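Reviews > Accessories > Garage and Storage

Vokavden Folding Car Cover Frame: One Season in the Driveway

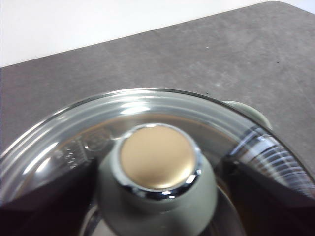 PRISTA - 5 October 2019

By Bảo Quan

Print this page | E-mail this review

I own a coupe that gets driven to club shows from spring to fall and sits the rest of the year. My garage holds one car and my wife's car is in it, so mine lives on the driveway under a cover. A cover laid straight on the paint picks up grit and works it back and forth every time the wind blows. The Vokavden is a folding steel frame that holds the cover up off the car, hinged at the rear so the whole thing swings back like the hood on a baby carriage.

I paid $1,125 for the frame and cover together. The larger size, for full-size sedans and trucks, was $2,279 at the same dealer. There was no discount at the end of the season when I asked.

It came in two boxes. The long one holds five hoops, each in three sections, and the other has the base rails, the cover, the hardware and two gas struts. My long box had a torn corner and one hoop section was scratched through the powder coat. Darine, the dealer, sent a replacement section without an argument, but I waited nine days for it.

Assembly took me most of a Saturday's worth of hours, spread over two evenings. The instructions are drawings only, and the drawing for the strut brackets shows them facing the wrong way. If you follow it, the frame stops a foot short of closing. Turn both brackets so the slot faces the front bumper. There are 16 anchor points on the base rails. The kit has expansion bolts for concrete and nothing for asphalt, so I bought longer spikes for the two rails that run off the slab. You need a hammer drill. You also need a second person for the middle hoop, which is the widest and wants to fold sideways while you pin it.

Once it is up, it works well. I can open it with one hand from the driver's side and the struts hold it there. With the frame open I have enough room to back out with no one watching, and the clearance at the mirrors is five inches a side. A longer hood than mine would be tight. The front hoop comes down close to the bumper, and anyone with a front splitter should measure before ordering - the length given on the box is the outside of the rails, and you lose several inches inside.

The cover is a coated polyester with a zippered vent at each end. We had a wet spring and I found no water on the car. There was some condensation on the windshield on cold mornings until I started leaving both vents open. The front seam has a little fraying where it meets the second hoop. I put a strip of foam pipe wrap on the hoop there and it has not gotten worse.

Wind is the main question people at the club ask me about. The frame stayed put through two bad storms. It does rattle, mostly at the hinge pins. Nylon washers from the hardware store took care of the worst of it. I would not trust it with heavy snow. The manual says to knock snow off as it builds up and gives no load figure, so I plan to take the cover off in December and go back to the old indoor-outdoor cover until the weather turns.

Before this I used an Ertürk pop-up shelter, the type with fiberglass poles. It was cheaper and packed into a bag, and it was fine for a weekend in a show field. On a driveway it lasted one summer. The Vokavden is a different class of product and is meant to stay where you bolt it. It will not travel.

A few smaller points. The lock is a plain hasp and the padlock is not included. The touch-up paint in the kit is a shade darker than the frame. Replacement covers are sold separately, but Darine had none in stock in the smaller size when I called.

I have put 2,000 miles on the car this year, and washing before a show now takes half the time it did. The paint has no new swirl marks that I can find under a shop light. For a low car on a concrete driveway I would buy it again, with the washers and foam bought ahead of time. If you park on asphalt or gravel, price the extra anchors first, and check your town's rules on structures in the front setback. Mine wanted a sketch and a $40 fee.

Print this page | E-mail this review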